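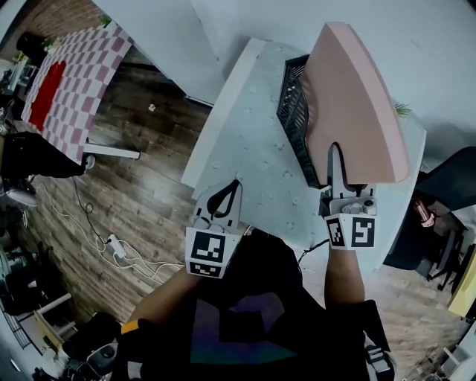 Fig. 3 - Pink foam block at the table.

3. Leveling the table

Do this before anything heavy goes on top. Hard floor is best. On carpet, check again Monday if you set up over a weekend, the feet sink.

1. Turn all the feet fully in. Clockwise, by hand.
2. Stand the table where it will live. Door clearance, outlets, radiator.
3. Put the level on the long side, then the short side. Low corner - turn that foot out, one turn at a time.
4. Tighten the lock nuts. Foltari wrench, the small one from the parts bag. Snug is enough.
5. Press down on each corner. Rocking? Back to step 3.

NOTE: Older frames have no lock nuts. Skip step 4 and re-check the feet once a month insted.

CAUTION: Do not drag the table with the feet out. Lift, two people. Bent feet are not covered.
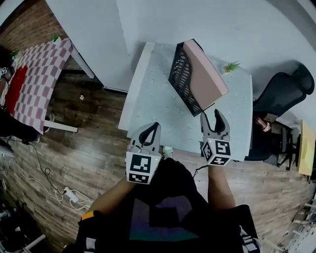
Text: Shuk-fan Su, Sirkico Support Desk

4. Cleaning and first week

Damp cloth, drop of dish soap. No bleach, no scouring pads. Wipe dry, espescially along the edges.

1. Peel the film off the top. Start at a corner, pull low and slow.
2. Leave the top clear for 5 hours if you used the edge sealer.
3. Re-tighten the frame bolts after the first week. Same order as section 2.

Missing a foot or a nut? Ask for kit 193 (feet) or kit 1340 (full hardware). Have the Flerkosis order number ready - it's on the packing slip, top right.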